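Plondo: simulated grasping of irregular objects

Project gallery

Plondo is the simulation strand of the Irkent programme on robotic handling. Its purpose is to establish how far a grasping policy trained wholly in simulation can be relied upon when the object to be picked up has no flat faces and no obvious point of contact. The work was carried out at the Arach Laboratory with support from the Oyelaran Fund, and the simulation phase was completed in February.

Much of the published work on grasping uses boxes, cylinders and spheres. Such shapes are convenient, as a gripper with two parallel fingers will usually find a pair of opposing surfaces without difficulty. Objects met in ordinary handling are less obliging. A lump of modelling clay, a knot of root ginger or a piece of broken casting may offer a good hold from one direction and a very poor one from another. The programme therefore required a set of test objects whose surfaces could be varied in a controlled manner.

The Plondo object set contains 200 shapes. Each begins as a simple solid, to which raised and sunken areas are added by a procedure with two settings: the height of the bumps and the distance between them. The shapes range from nearly smooth to heavily knobbled. Every object is given the same mass, so that differences in the results can be attributed to shape.

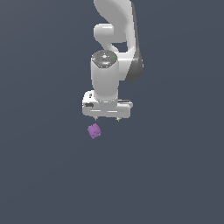

Training took place in two stages. In the first, gravity was switched off and the policy was required only to bring the gripper to a suitable position and orientation in relation to the object. In the second, gravity was restored, a supporting surface was added, and the policy was required to close the fingers, lift the object and hold it. Separating the two tasks made it possible to tell errors of approach from errors of grip, which had been confused in the laboratory's earlier reports.

At the start of each attempt the object was placed at random within the reach of the arm and turned to a random angle. The policy received the position of the arm's joints, the opening of the fingers and a coarse outline of the object's surface. It was given no label for the object and no list of preferred grasps. Joint speeds were limited throughout, and any attempt in which the arm touched itself was stopped and recorded as a failure.

Evaluation consisted of 2000 attempts with objects withheld from training. A policy trained only on smooth shapes was used for comparison, under the same limits and with the same starting positions. The policy trained on the full object set completed more lifts at every level of surface roughness. The difference was small for objects with low, widely spaced bumps and became larger as the bumps grew higher. For smooth objects the two policies gave similar results.

Examination of the failed attempts showed a consistent pattern. Most occurred when one finger came to rest on the top of a bump while the other met a hollow. The object then turned as the fingers closed, and in many cases it slipped free before the lift began. A smaller group of failures arose during the approach, when the gripper settled to one side of the object and closed on its edge. Allowing the policy a second correction before closing reduced the number of failures in this group, at the cost of a longer attempt.

The results should be read with certain limits in mind. The simulated objects are rigid and the friction between finger and surface is the same at every point. Soft, damp or dusty objects were outside the scope of the study. The outline supplied to the policy was also free from the noise that a depth sensor would introduce, and the effect of such noise has yet to be measured.

The next phase of the Irkent programme will repeat the evaluation with printed copies of selected shapes. The object files, the settings used to produce them and the complete record of attempts are held by the Arach Laboratory and may be obtained on written request for teaching or non-commercial research. Requests should state the intended use and the file format preferred.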